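Chapter 12
Conservation Lighting in Temporary Exhibitions

12.1 Light as a cause of damage

Light damage to works of art is cumulative and cannot be reversed. A watercolor shown under strong light for one month and a watercolor shown under weak light for many months may receive the same total exposure. For this reason, museums control two quantities: illuminance, measured in lux, and the length of time a work is on view. The product of the two, in lux hours, is the exposure dose.

Materials differ in their response. Works on paper, dyed textiles and most photographs are classed in this book as sensitive. Oil and tempera paintings are classed as moderately sensitive. Stone, metal and most ceramics are treated as insensitive, although surface coatings and adhesives may lower the class of an individual object.

12.2 Planning the dose

The loan exhibition at the Plullholm gallery is used throughout this chapter. It contained 69 works, of which 19 were on paper. The designers set an upper limit of 200 lux for the oil paintings and placed the works on paper in a separate room with a lower limit. Visitors passed through a short corridor between the two rooms so that their eyes could adapt to the change. Readings were taken at the center and at each corner of every work before opening, and the highest value was entered in the record. 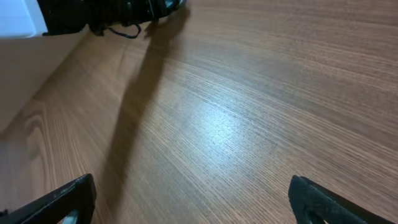

Ultraviolet radiation is recorded separately. It contributes little to vision and can be removed with filters at the lamp, at the window or in the glazing of the picture itself. Filters lose efficiency with age and must be tested at fixed intervals. At Plullholm the test was carried out in May, before the loans arrived.

Section 12.3 covers daylight and its seasonal variation. Section 12.4 covers glare from glazed and varnished surfaces, and Section 12.5 gives the method for calculating dose when a work travels to more than one venue.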